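Workshop and Storage > Fitout > Two-tier steel lockers, shared room: locks, vents and what goes on top

fakpalu
Posted 7:42 am
We're fitting out a shared room in Idville. Grey metal lockers, two-tier, louvred doors, keyed cam locks. Room has tall windows down one side, brick at the far end, fluorescents overhead. Questions:
1. Keyed or combination?
2. Is a lower compartment usable for bags, or do people just pile things in?
3. Clearance needed in front.

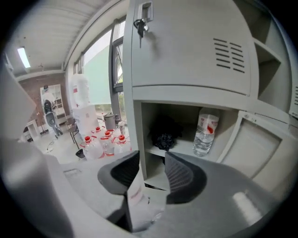 My preference is keyed, one key per door on a ring, spares in a key safe. Fletard quoted 30 doors keyed to differ with a master. Combination locks added 4 weeks to the lead time, so I'd need a good argument for them.

demyd_o
Keyed is fine if someone keeps the register. We have a block of Hirvonen lockers and the failure mode is always the same: key left in the door, door swings, key catches a sleeve, key bends. Cam locks are cheap to swap. Keys stamped with a code can be recut, so write the code down before you issue them.

Pálfi A.
Disagree on keyed. With daily turnover you spend more on recuts than you saved. Mechanical combination, master override, done. Keyed suits assigned lockers only.

fakpalu
These will be assigned.

Pálfi A.
Then keyed, but take the ring off. A bare key hangs flatter against the door.

L. Kovalchuk
On question 2: lower compartments work for a jacket and a water bottle. A bag with a frame is another matter. Measure the clear opening and ignore the nominal width, as the door return takes a fair bit off each side. Ours are 607 deep externally and I would not go shallower.
On 3: open a lower door fully, stand someone at the one beside it, and measure from there. The catalogue figure assumes one user.
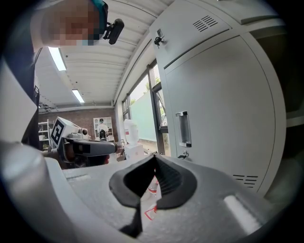 Also check which way the vents face. Louvres do very little if the window side of the room gets the sun all afternoon and the backs are hard against a wall. Leave a gap behind. We packed ours out with timber battens and the musty smell was gone by June.

demyd_o
The gap is a dust trap. I'd put them tight to the wall and fix through the back panel. Tall two-tier units with the upper doors open are front heavy.

L. Kovalchuk
Fix through the battens. You get both.

inna_h
Seconding the battens. Aisle of 1212 mm here between the locker fronts and the shelving opposite, and two people can pass with a door open. Anything narrower and I'd look at Tremard's single-tier with the narrower doors.

fakpalu
Thanks. Going keyed, battens behind, no rings. Will measure the clear opening on the sample unit before I sign off on the order.

Pálfi A.
Get the key codes in writing from the supplier as well.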